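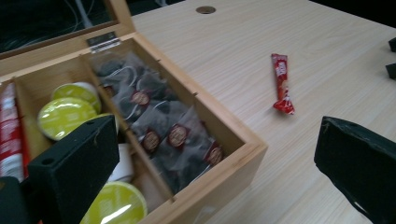
M. Söderlund
Research engineer, Clitum

4.2 Sorting small packaged goods

Figure 3. Hand-held gripper over the tea box, with capsules, tea bags in clear sachets and a wrapped candy bar on the table.

The second task tests the Purkano hand-held gripper kit, lent to us for review by its maker, Sanon, on light goods with shiny or soft wrapping. The operator holds the tool and places each item in a divided wooden box with a glass-panelled lid (Figure 3). The dividers slot into the walls and can be moved; we kept one layout throughout.

Capsules were the easier class. The foil lid is flat and the foam-like finger faces settle against the rim under light pressure. Sachets were harder. They crumple when squeezed, the strings catch on neighbouring bags, and the wrapping throws back highlights that upset the depth estimate. Lowering the closing force by two steps in the kit software removed most crushed sachets but lengthened each grasp by some 3 seconds.

The edges of the finger pads fray with use. Sanon supplies 8 spare pads with the kit, and the manual, revised in July, gives no replacement interval. We changed pads after every fourth session. Pad wear was not logged separately, so its effect on the sachet results cannot be split from that of closing force. Section 4.3 repeats the task with the stiffer pads.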